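Search this site Search articles, authors, keywords Advanced
Share Save Cite 7 comments

4. The Bag on the Bed: Storing Bedding Between Seasons

4.1 Where the work gets done

Households in the Ludon blocks have, on the floor plan, one closet per bedroom. The closet is deep enough for coats and not deep enough for coats and a winter quilt, a fact the architect apparently left for the tenants to discover in September. Our participants had discovered it. Most had replied by buying vacuum storage bags, and the remainder had replied by putting the quilt on top of the wardrobe and not looking up.

We asked each household to keep a diary of every time bedding went into or came out of storage. The diaries produced 372 entries. They vary in quality. One participant noted the time of day, the item, the shelf and her mood; another wrote "blanket" eleven months running and then "other blanket." Both were coded.

The first thing the diaries make clear is that bagging bedding is done on a bed. We had supplied a field on the form for "surface used," expecting floors and tables to compete for it. Floors appear, mostly in homes without pets. Tables hardly appear, as a table large enough for a double quilt is a table large enough to have been left behind at the previous address. The bed wins because it is flat, is the right height for the lower back, and is very often the place the thing was lying in the first place.

It has one drawback, which the diaries mention with some feeling. A bed is soft. A person pressing air out of a bag on a soft bed is pressing the bag into the bed, and the bed gives way politely, and the air stays where it was. Several households solved this by kneeling on the bag. One wrote that kneeling worked well until the zipper opened at the far end "like a mouth." Entries written after a kneeling episode are noticeably shorter than entries written before one.

4.2 Folding to fit

Manufacturers' leaflets give the size of the bag. They do not give the size of the quilt once folded by a tired adult, and it is this second measurement that matters. In practice people fold first and choose the bag afterward, then refold because the bag they chose is the wrong one, then find the right bag already in use, holding a summer bedspread or, in one case, a tent.

Thirds were the most common fold. Participants who folded in thirds tended to have been taught to, and to say so. Participants who folded in halves described it as common sense. We observed no difference in how the package fitted on the shelf, and reported as much to both groups, neither of whom was pleased.

The lower margin of the bag deserves a paragraph of its own. Leaflets ask that a strip be left free near the seal, and diary keepers knew this, and wrote about it as people write about flossing. The temptation is to use the last few inches for one more pillowcase. Pillowcases account for a large share of the failed seals in our data. Small, flat and seemingly harmless, they work their way toward the zipper and lodge there.

4.3 Mixed contents

We had assumed one item per bag. The diaries corrected us early. Winter quilts traveled with their covers, with a child's fleece, with scarves, with a dressing gown belonging to a visitor who had not been back to ask for it. The logic is one of gap filling: a folded quilt has soft corners, and a soft corner looks to a certain kind of mind like free space.

Mixing has a cost at the other end of the season. When the scarf is wanted, the whole bag has to be opened, and a bag opened in the middle of winter for a scarf is rarely sealed again before spring. We called these bags "lapsed." A lapsed bag takes up more room than the quilt alone would have, having added a layer of plastic and a quantity of resentment.

4.4 Seeing what is inside

Two sorts of bag were in common use, the opaque Dusier sleeve and the clear sort, plain or printed. The opaque sleeve looks better on a shelf and conceals its contents from everybody, including its owner. Households that used it depended on labels, and the labels depended on someone finding the pen. By the second visit, 91 of the sleeves we had logged carried no label at all, and their owners identified them by weight, by squeezing, or by a confident guess that we were asked not to check.

Clear bags need no label. This was the reason most often given for buying them, ahead of price. The printed ones occupy a middle ground. They are sold with flowers on them, presumably so that a sack of compressed bedding may pass for decoration, and the pattern does get in the way a little. Still, a dark blanket reads well enough through a scatter of blossoms, and a round valve in plain white is easy to find against either (Figure 7).
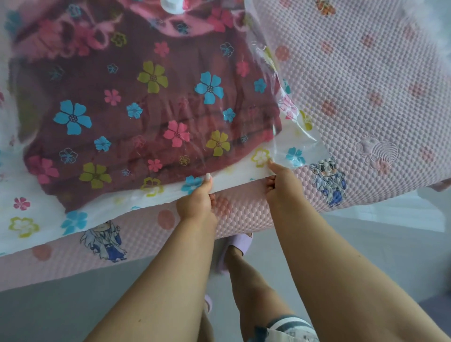

Figure 7. Clear bag printed with blue, pink and olive flowers, holding folded maroon-brown bedding. Bed surface: pale pink topper.

Maëlle Perron objected to the preference for clear bags when an early version of this section was read aloud, remarking that being able to see the blanket is exactly what makes her feel guilty about owning so many, and that in her own home the opaque sleeve is a kindness. She asked that this be recorded under "benefits." We have recorded it under "other," where it has plenty of company.

Her point does agree with something in the diaries. Households with clear bags opened them more often, and not always out of need. They saw the good blanket, remembered it, and fetched it out on a cool evening. Households with opaque sleeves left things alone for longer and were more surprised by what they owned. Two bought a replacement for a quilt that was on the shelf above them at the time of purchase.

4.5 The shelf, finally

A sealed bag is stiff and slightly domed, and slides off other sealed bags. Stacking was therefore the last trouble of the process and, to judge by the handwriting, the least welcome. Participants tried the following:

- standing the bags on edge, like records
- laying a folded towel between each pair
- the Jarkotico shelf divider, which holds well and takes up the space the bags had saved
- closing the door quickly

Closing the door quickly was the most durable of these. It was also, among households that kept writing to the end, the only one nobody reported giving up.

Next section: 5. Unpacking
Shared 1425 times Post a comment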